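Silex - registo de incêndios em edifícios comerciais

Última atualização: 1 de julho de 2025

# O que é

O Silex reúne 1317 ocorrências de incêndio em lojas, restaurantes e armazéns de piso único, recolhidas a partir de notícias locais e de comunicados de bombeiros. Cada linha é uma ocorrência. Quem procura estatística oficial deve procurar noutro lado: isto é um registo de segunda mão, com os defeitos que isso traz.

A recolha foi iniciada por Huguette Besnard e é mantida por Valentin Lemaire e Sandrine Aubert.

# Ficheiros

- ocorrencias.csv - tabela principal
- fontes.csv - 2373 referências a notícias, ligadas pelo campo id_oc
- revisao.csv - decisões tomadas à mão, com as iniciais de quem decidiu

# Campos principais

- id_oc: identificador, sem significado próprio
- hora_alerta: hora da primeira chamada, tal como publicada
- ano_edificio: ano de construção, quando a notícia o refere
- pisos: quase sempre 1, por definição da recolha
- causa_declarada: texto livre
- dano: ligeiro, parcial, total

# O que não convém acreditar

O campo causa_declarada é o mais pedido e o pior de todos. "Curto-circuito" aparece em 379 linhas, e duvido de boa parte delas. Na maioria dos casos a palavra vem do primeiro comunicado, escrito antes de haver peritagem, e o jornal raramente volta ao assunto. Guardámos o que foi publicado. Não é o mesmo que saber o que ardeu primeiro.

O ano do edifício também merece desconfiança. O valor 1982 surge com uma frequência estranha e Hervé Lecomte suspeita que venha de um cadastro municipal preenchido por defeito. Não conseguimos confirmar, por isso ficou como estava.

A escala de dano foi atribuída por leitura. Dois revisores discordaram muitas vezes entre "parcial" e "total", sobretudo quando o telhado caiu e as paredes ficaram - as discordâncias estão em revisao.csv e não foram apagadas.

# Usos

Serve para estudar como a imprensa relata incêndios e para localizar fontes. Não serve para calcular risco, comparar concelhos ou fixar prémios de seguro. A Bodin já nos perguntou pelo último caso e a resposta foi não.

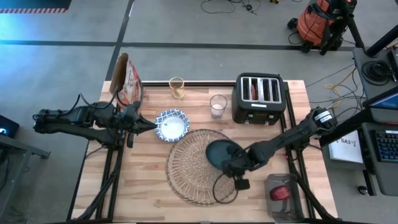 Mesa de madeira com uma taça de padrão azul e branco e dois braços robóticos pretos.

# Versões

A versão atual corrige datas trocadas entre dia e mês e retira entradas repetidas vindas do arquivo Trusik. Os identificadores retirados não voltam a ser usados.

# Correções

Envie o id_oc, o valor que considera errado e uma fonte que se possa consultar. Lionel Chauvin trata dos pedidos. Correções "de memória" não entram, mesmo quando parecem plausíveis.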